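3.2 Skin response to low-level light

Patients at the Vosau clinic received red light on the forearm for 10 minutes a day. Kermani's earlier protocol used a shorter exposure – we kept his wavelength and changed only the dose.

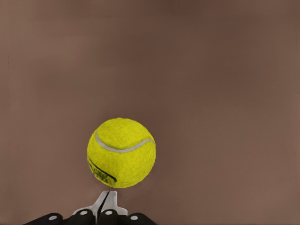 Figure 2. Tennis ball above the gripper, simulated.

Redness was scored each morning by the same nurse. Of the 400 scores planned, 95 percent were recorded. Missing scores were left blank.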